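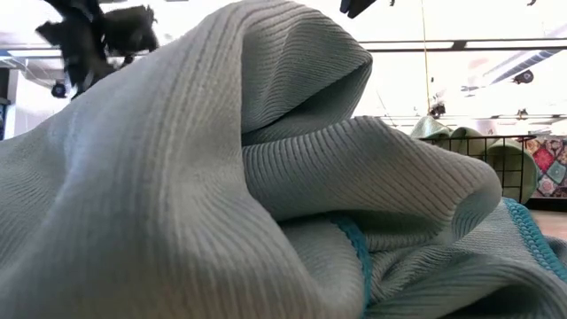
Following up on the towel question, as I said I would once the new ones had been through enough washes to judge. I bought the Wulance microfibre towels in September, in the pale mint, for the change room and for wiping down benches in the hall. They are the ribbed kind, with fine ridges close together like corduroy, and they have a turquoise overlocked edge in a stronger colour than the cloth. That edge is the main thing I wanted to report on, as it's the part that gave out first on the old Aramby ones.

On Sept list traffic, someone wrote:

> We are still using terry towels at our centre and the drying is
> killing us. A full load takes 80 minutes in the dryer and in winter
> we can't rely on the line. Has anyone gone over to microfibre
> completely? I'm told you can't use fabric softener and you can't
> wash hot, which is a worry for us as our laundry sheet says 70
> degrees for everything. Also how do they fold? Ours go in open
> shelves and have to look tidy.
>
> Would be glad of any brand names, good or bad.

I'll take those in order.

Drying. Much better than terry. I don't have a dryer time for you as we mostly use the clothes horse in the back room, but a load hung after the evening session is dry when I open up at 7 in the morning, and that was true right through the cold weeks. Terry on the same horse was still damp at lunchtime. If you do use a dryer, use the low setting and take them out while there's still a bit of weight in them.

Temperature. Check the label on whatever you buy. Ours says warm wash, no bleach, no softener, and I've stuck to that. If your laundry sheet says 70 for everything then either the sheet changes or you keep terry for the jobs that need the hot wash. We did the second. The terry towels are now for first aid and the kitchen and nothing else, and they have their own tub with a lid. It took a few weeks for people to stop mixing them up. The colour difference helps.

Softener. It's true. I put one load through with softener by mistake early on and those towels just pushed the water along the bench. Three washes with plain detergent at half the usual amount brought them back. A splash of white vinegar in the rinse is supposed to help as well but I didn't try it.

Lint. Don't wash them with terry or with anything fleecy. The ribs pick up fluff and it sits down in the grooves, where you can't brush it out easily. I use a mesh bag for the smaller cloths and put the big towels in loose, with the drum no more than two thirds full.

Folding. This is where I have a complaint. They're a large towel and the cloth has plenty of body, so if you drop one on the table it stands up in humps and loops and you have to hunt for a corner. What works for me is to find the turquoise edge, run it through my fingers until I get to a corner, then shake the whole thing out once and lay it flat. Halves the long way, halves again, then thirds. Put the folded edge to the front of the shelf. If you fold in thirds first the stack leans. They do look tidy once they're in, and the edging makes it easy to see if one is in backwards.

Edges. No fraying so far and no pulled loops. On the Aramby towels the overlocking started to come away at the corners inside the first couple of months and I was trimming threads every week. I did go over the corners of four of the new ones with a zigzag stitch to see if it made a difference, and I can't tell those four from the rest.

Detergent. We use the Marchetti liquid, 500 mL bottle, unscented. There is a 1000 mL refill which works out cheaper per wash, but the cap leaks if it's stored on its side, so keep it upright.

I looked at the Mosow towels too. The sample was softer than the Wulance but it was a plain weave with a cut edge, no binding at all, and I didn't think it would last with the handling ours get. If anyone on the list has had them for a year or more I'd like to hear how the edges have held up.

One thing I haven't sorted out is the hooks. These don't come with a hanging loop and people drape them over the hook by the middle, which leaves a point in the cloth. I may sew a bit of cotton tape on one corner. If someone has done this already, please say what width of tape you used.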